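Home | Covers | Care and Storage | Spares | Contact

Preparing a Motorhome Cover for Winter Storage
Titilayo Ekpo, 29 March 2026

Owners are advised to read these instructions in full before fitting a cover for the first time. They apply to all Wuketside covers supplied with side straps.
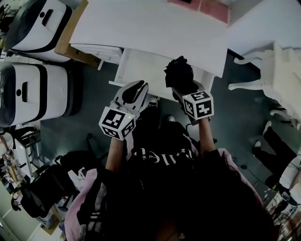
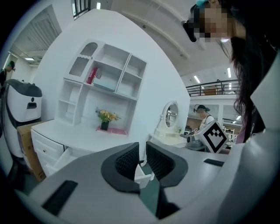 Photographs: Yakubu Okeke

Before fitting

Wash the vehicle and allow it to dry completely. Lower the aerial, close all roof vents and fold in the mirrors. Sharp corners, such as gutter ends and ladder brackets, should be padded with foam or old towelling.

Fitting the cover

1. Place the folded cover on the roof with the label facing the front bumper.
2. Unroll it towards the rear, then let the sides drop.
3. Pull the front pocket over the bumper - a second person is recommended for vehicles over 11 metres.
4. Pass each strap under the chassis and fasten it on the opposite side. Leave no slack.

During storage

Check the straps after high winds. Covers fitted in October should be lifted at least once before spring and the vehicle aired for 15 minutes with the doors open. Small tears may be mended with the Kuruc patch kit, part 1202. Do not use household tape.

Contact Wuketside Customer Care, Gorwood | © Wuketside | Back to top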